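MINUTES OF THE PRODUCT REVIEW MEETING
Clernis Residential Services, Kitchen Automation Working Group

Held Tuesday, 2:00 p.m., second floor conference room

Chair: Amra Nikolovski
Recording: Marin Atanasov
Also attending: representatives of Purchasing, Facilities, Resident Dining and Information Systems
Apologies: Legal (written comments received and circulated)

1. Opening and approval of prior minutes

The Chair called the meeting to order at 2:00 p.m. The minutes of the September meeting were approved with one correction. Under item 4, "countertop model" should read "rail-mounted model."

The agenda was adopted as circulated, except that the item on floor-cleaning equipment at the Mazza building was moved to the next meeting at the request of Facilities.

2. Matters arising

Purchasing confirmed that the nondisclosure agreement with Esari had been signed by both parties. Access to the vendor's simulation package was granted the following week, and four staff accounts are active.

Facilities reported that the electrical survey of the shared kitchens at Fitwood is complete, apart from the two kitchens on the north corridor. Access to those could not be arranged during the survey. The Chair asked that they be done before the November meeting.

3. Review of the Esari kitchen assistance kit

3.1 Scope of the offer

Mr. Atanasov summarized the offer. Esari proposes to supply a single-arm kitchen assistance kit for shared residential kitchens, together with a simulation license that allows tasks to be set up and tested before any equipment is installed. The base license covers 12 simulated kitchen layouts. Additional layouts may be ordered individually. The offer remains open until the end of January.

The group noted that the offer is for clearing and sink-side work only. Cooking, use of knives and handling of hot cookware are excluded by the vendor's terms, and Resident Dining stated that it would not wish to see them added.

3.2 Simulation trials

The group considered the results of the trial runs carried out under the temporary license. The task set consisted of clearing dishes from the counter, sorting items left in the sink, and returning plates to a marked position. A total of 200 runs were completed, of which 124 finished without an operator stepping in. The remaining runs were stopped by an operator or timed out.

Resident Dining observed that most of the stopped runs involved sinks holding more than one kind of item, in particular where a soft item lay across a dish. It was agreed that such cases are normal in the shared kitchens and should not be taken out of the task set in order to improve the result.
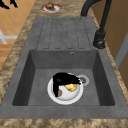
Does the kit need a connection to the vendor's servers in order to run a task?

Once a task has been loaded, the kit runs it from the local control unit with no outside connection. A connection is needed for software updates, for adding layouts and for the monthly license check. If the license check cannot be made, the kit continues to work for seven days and then stops accepting new tasks.

Information Systems asked that the question and answer above, taken from the vendor's written response, be entered in the minutes in full. It noted that the seven-day period is shorter than the longest network outage recorded at Fitwood last winter, and recommended that a longer period be requested.

3.3 Agreement between simulated and installed layouts

Facilities asked how closely a simulated kitchen must match the real one. The vendor's documentation states that sink position, basin depth, counter height and faucet clearance must be measured on site and entered by hand. Finishes and colors may be chosen from the vendor's library and need not be exact, although the vendor advises against pairing a dark sink with dark test items during early setup.

Facilities expressed concern about the faucets. Several kitchens at Fitwood have tall swivel spouts that residents leave in different positions. The simulation treats the spout as fixed unless a separate setting is turned on. It was not clear from the documentation whether that setting is part of the base license. Mr. Atanasov undertook to find out.

3.4 Cost

Purchasing presented the pricing schedule. The simulation license is quoted at $600 per month, with a minimum term of one year. Hardware is priced separately and was not before the group. Purchasing advised that the license could be taken alone, and that Esari had agreed in principle to credit license fees toward hardware ordered within the term. The credit has not been put in writing.

The representative of Resident Dining asked for it to be recorded that, in the view of that department, a finished run in simulation is weak evidence of performance in an occupied kitchen, and that no staffing decision should rest on it. The Chair accepted the statement for the record.

3.5 Written comments from Legal

Legal advised that the draft terms place responsibility for broken dishware on the customer in all circumstances. Legal recommended that this be limited to cases of operator error. Purchasing will raise the point with the vendor together with the credit.

3.6 Decision

It was moved and seconded that the temporary license be extended for one further month, at no commitment, and that a second series of runs be carried out with the spout setting turned on, if available. The motion carried. Resident Dining abstained.

A proposal to invite a competing offer was discussed and deferred to the November meeting.

4. Action items

Purchasing: obtain written confirmation of the license credit and revised wording on dishware.
M. Atanasov: confirm whether the movable spout setting is included; plan the second series of runs.
Information Systems: request a longer period of operation without a license check.
Facilities: complete the electrical survey; supply sink and faucet measurements for Fitwood.
Resident Dining: provide a list of items commonly left in the shared sinks.

5. Other business

Facilities reminded members that the conference room projector is due for replacement and that presenters should bring printed copies until further notice.

6. Adjournment

The meeting adjourned at 3:25 p.m. The next meeting will be held in November in the same room.

Minutes submitted by Marin Atanasov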